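Tabletop Small Objects Collection: Data Card

Maintained by the Ena Household Objects Program
Prepared by Pramila Kashyap; reviewed by Kamlesh Singhal
Last revised February 9, 2026

Summary

This collection records small everyday objects set out on a light wooden table. It was assembled to support work on object naming, grouping and storage, with attention to items that people keep in desk drawers and on shelves. The release contains 132 arrangements. Each arrangement is stored with an object list, a short written note and a record of the table used.

The objects were selected for differences in shape, color and size. A typical arrangement includes a puzzle cube in bright colors, a small block with a dark top and a lighter base, a black ring-shaped item and a small carton. 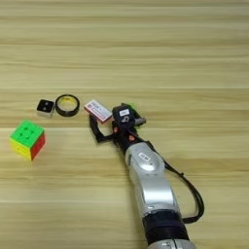

Can the collection be used in teaching materials?
Teaching use is permitted under the same terms as research use, provided that the collection name and the release number are cited. Printed course packs are limited to 200 copies per term unless written permission has been obtained from the Ena office.

Contents of the release

objects.csv: one line per object, with name, main colors and general shape
arrangements.csv: one line per arrangement, with the objects present
notes/: written notes in plain text, one file per arrangement
tables.csv: the tables used, with surface color and finish
CHANGES: corrections made after the first release

File names begin with the short name of the table, Tiwari or Prolberg, followed by the arrangement number. These short names refer to the rooms in which the tables stand and carry no other meaning.

Naming of objects

Annotators were instructed to use the plainest name that fits. A puzzle cube is entered as "puzzle cube" and its visible face colors are listed in a separate field. Where the purpose of an object is unclear from its appearance, the entry gives shape and color only. The small block with the two marks on its top is therefore entered as "block, black and white" throughout.

Ring-shaped items caused the most disagreement between annotators. The name "roll of tape" is used when the annotator could confirm it from the object record. In all other cases the entry reads "ring, black". Both names may appear for one object across different notes, and users who need a single label should join on the object number.

Position terms

Left and right are given as seen from the near side of the table. "Row" is used loosely and does not require even spacing. "Beside" means that no other object stands between the two items named. Distances are not recorded. 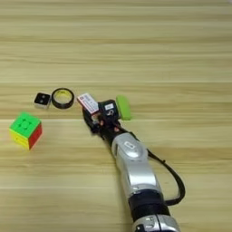 Storage and handling of the objects

Objects are kept in lidded trays at the Flusimell store, with the tray number written on the lid and in objects.csv. Puzzle cubes are stored solved. Cartons are stored upright and are replaced when the corners become crushed. A replaced carton receives a new object number, even when the printing on it is the same.

The grain of the wood affects how clearly the edges of pale objects stand out. Dark and strongly colored items are generally easy to separate from the surface.
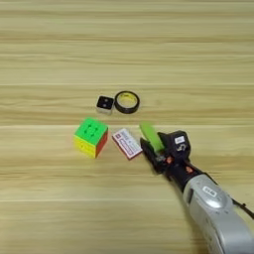

Users working on pale objects should consult tables.csv before choosing a subset, as the finish of the surface is listed there in full. A subset of 18 arrangements has been marked "reference" and was checked by 2 annotators working separately. It is recommended for first trials.

Known limitations

The range of objects is narrow and reflects what was available in the store. Kitchen items, clothing and soft goods are absent. Color names were assigned by eye, and the line between red and orange is not consistent across the notes.

Corrections

Reports of errors should state the release number, the arrangement number and the line concerned. Corrections are gathered and issued each September. Requests that concern the wording of the notes are handled by Pramila Kashyap, and requests that concern terms of use are handled by Kamlesh Singhal.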